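# Gatgate Open Day

The **Gatgate Open Day** is a yearly public visit to the robot workshops at Gatgate, run by Divex, the small automation firm that has the lease on the place. It's a mix of demonstrations, short talks and a lot of standing about with paper cups of tea. I've been going since the second one and I've ended up writing most of this article, so forgive me if it sounds like someone talking over your shoulder. Other editors on this wiki are welcome to tidy it up.

## Background

Divex moved into Gatgate with one room and a very long extension lead. The first open day was held in May, mostly for the neighbours, who had been wondering what the humming was. It went well enough that a second was put on, and after that it shifted to autumn so that it wouldn't clash with the firm's busy spell. The one most people mean when they talk about "the open day" is the one held on October 28, 2018, when the chess table was shown to the public for the first time.

That year the door count came to 2,787, going by the clicker at the front entrance. The year after it was 2,878. I was a bit surprised the gap was so small, as the second of those felt far busier to me, but the corridor had been narrowed by then and that may be all I was noticing.

## Layout of the visit

Visitors come in through the old loading bay and follow a taped line on the floor past 6 stations. You can stop at any of them for as long as you like, though the staff will gently wave you along if a school group is coming up behind. The stations change from year to year. Two have been there every time I've visited:

- **Barkex**, a sorting line that takes mixed bark and wood chips off a belt and drops them into bins by size. It is loud and slightly dusty and small children adore it.
- **Kiss**, the gentle-handling project. The name comes from the idea that the fingers should only just touch what they pick up. (There have been jokes. The team has heard all of them.)

There's usually a talk in the back room as well, with folding chairs, and it usually overruns.

## The Kiss demonstrations

Kiss is the one I always go back to at the end, so it gets the longest section. The early shows used soft things – sponges, bread rolls, a bag of satsumas – and the point was to lift them without leaving a dent. They were good fun but hard to follow from the second row, as a bread roll that has been picked up nicely looks a lot like a bread roll.

Chess pieces were a much better choice. Everybody knows what they are, they come in several heights, and they have fat bases and thin middles, so where you take hold matters a great deal. Grab a piece by the very top and it swings. Grab it too low and the fingers bump the table. The team also liked that a board gives you a ready-made target: a piece is either on its square or it isn't, and the audience can judge that without any help.

The task is plain enough. Pieces are moved between a tray and a board, one at a time, by an arm with two fingers. A small camera rides along near the fingers and looks down past them, and what it sees is put up on a screen beside the table. I spent more time watching the screen than the arm, to be truthful. It gives you a feeling for how little the machine has to go on, and how close it has to get before anything is properly in view. 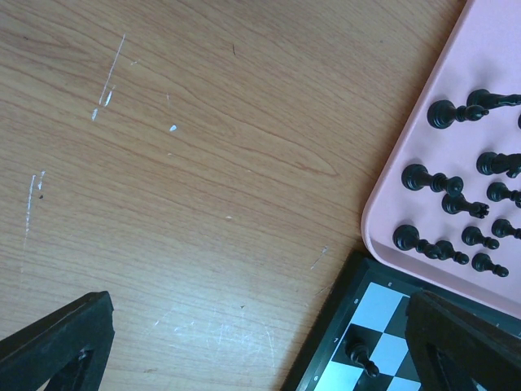
*The Kiss table from the gripper camera, with the black pieces on their sides in the pink tray and one more on the board.*

Lying down is the hard way round for a chess piece. Upright, it looks more or less the same from every side (knights aside), and the fingers can close on it from anywhere. On its side it points somewhere, and the arm has to work out which end is the base before it can turn its wrist to suit. Then there's the matter of neighbours. A pawn pressed up against a bigger piece leaves very little room for a finger to slide in, and the usual trick is to take the easier ones first and let the heap thin out.

The rim of the tray brings its own bother. Pieces near it can be awkward to reach with a wide gripper, and at one session I saw the arm go down, think better of it, come up, and try again from a different angle. It got a round of applause for that, more than it had for the pickups that went right first time.

Colour comes into it too. I asked why the tray was pink, expecting something clever about contrast, and was told it had been the one in the cupboard. But black pieces do stand out nicely on it, shadows and all, whereas a black piece lying partly on a dark square is much harder to pick out, at least for my eyes. I gather the software has similar grumbles.

## What visitors can do

You can't drive the arm yourself during the main show, which disappoints people every year. There is a hand-held version of the gripper on a side bench, worked with a trigger, and you can have a go at picking up whatever's been left out. It is far harder than it looks! I dropped a bishop four times before I worked out that you need to come in lower and close more slowly.

Questions are taken all through the day. The ones I've heard most often are whether it can play chess (no, it only handles the pieces), whether it gets tired (no, though the motors do get warm) and whether it could do the washing up. That last one got a long sigh.

## Practical notes

Entry is free and there's no booking. The loading bay ramp is fine for wheelchairs and pushchairs, but the back room has 2 steps up to it and the talk can't be heard well from the doorway. Barkex provides ear defenders in child sizes, which run out early.

Parking is poor. Go on foot from the station if you can, and follow the canal side, as the road side has no pavement for the last stretch. The tea is better before noon.

## See also

- Barkex
- Divex
- Kiss (handling project)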